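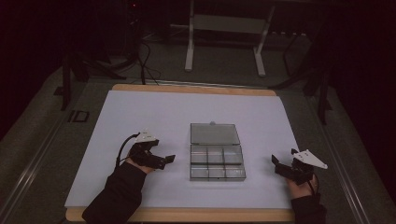 # small-parts

Inventory, labels and sorting rules for the small-parts drawers in the Kirnolora shared workshop. If you have ever opened a drawer marked "misc" and closed it again with a heavy heart, you are the intended reader.

The repo holds one spreadsheet, one label template and a set of rules that took far longer to agree on than they take to read. Please read them before you rename anything.

## What's in here

| Path | Contents |
|---|---|
| `parts.csv` | One row per kind of part, with its box and cell |
| `labels/` | Printable lid labels, plus the blank template |
| `rules.md` | The long version of the sorting rules, with grudges |
| `retired/` | Boxes that no longer exist, kept so old notes still make sense |

`parts.csv` has nearly 3650 rows. A fair few of those are washers. We have more kinds of washer than any of us would have voted for, and the file reflects this faithfully.

## The boxes

The standard box is a clear plastic compartment box with a hinged lid and six cells, in two rows of three. There are 80 of them in the drawers. They used to come in whatever size was on special, which meant that no two stacked and every drawer was a small archaeological site. Now there's one size, and if you turn up with a different one you will be thanked for it and asked to take it home.

Cells are named from the hinge side, left to right:

```
hinge
A1 A2 A3
B1 B2 B3
front
```

Yes, this means A is the far row when the box is sitting open in front of you. There was a proposal to flip it. The proposal is in `rules.md`, along with the replies, and the matter is closed until somebody wants to reprint all the labels at their own expense.

## Setting up a new box

1. Put the box on a plain board or tray, well away from the edge of the bench. White is good. A dropped M2 nut on a grey bench is a lost M2 nut.
2. Fold the lid right back. A half-open lid will pick its own moment to close.
3. Check every cell is empty, corners included. Grains of whatever was in there last are very hard to see through clear plastic until they're mixed in with something else.
4. Fill from A1. Leave unused cells at the B3 end.
5. Stop at two-thirds full. Small parts climb over the dividers when the box is carried, and they always climb into the cell that looks most like their own.
6. Close the lid, press it down and stick the label on the top.
7. Add the rows to `parts.csv` straight away. "After lunch" is how we got the `unknown` category.

## Sorting rules, short version

- One kind of part per cell. Length counts as a kind. So does finish.
- Metric and imperial never share a box. They may share a drawer if they promise to behave.
- Used fasteners go in the used box, however lovely they look.
- Springs get their own box. Springs know why.
- Anything you can't identify goes to `unknown`, with a note saying where you found it. "Floor" is a perfectly good note.
- Don't pour straight from the packet. Tip the parts on to the board first and have a look at them. The Morex mixed packs in particular are mixed in ways the packet doesn't mention.

## Columns in `parts.csv`

- **box**: box number, no leading zeros
- **cell**: `A1` to `B3`
- **name**: what a normal person would call it
- **size**: thread and length for screws, inside diameter for washers, best guess for springs
- **finish**: zinc, black, stainless, brass or `?`
- **source**: where it came from, if known. `Hamholm` means the shop clearance, `Matoušek` means the coffee tins
- **level**: `full`, `ok`, `low`, `out`

`level` is judged by eye. We tried weighing things. The scales disagreed with each other and eventually so did we.

The `source` column is patchy before May, when we started asking. Please don't fill the gaps from memory. We've compared memories and they don't sort well.

## Known problems

- Box 4 is listed twice. One listing is right. Both sets of contents are in `unknown` until somebody has a free evening and a pair of calipers.
- Rows marked `finish = silver` came from the old file. Silver could be zinc, stainless or optimism.
- The label template prints slightly wide on A4. Set scaling to 100% and turn off "fit to page", then trim the right side.
- Old labels use "grub screw" and "set screw" for the same thing. New labels say grub screw. The search in most spreadsheet programs will not guess this for you.

## Making changes

Small fixes to `parts.csv` can go straight in. Changing the cell names, the box size or the colour of the labels needs a conversation first — preferably a short one, near the kettle.

If you move parts between boxes, change the rows and the label at the same time. A box with a wrong label is worse than one with none, as people believe it.

When a box is retired, move its rows to a file in `retired/` and leave the number alone. Numbers aren't reused. We have plenty.

## Contact and licence

Maintained by Pao-chu Kan. Open an issue, or leave a note in the front drawer. Notes get read sooner.

The spreadsheet and labels are free to copy and adapt for your own drawers. The washers are also free to a good home, in any quantity.

Last full stocktake: 13 Sep 2018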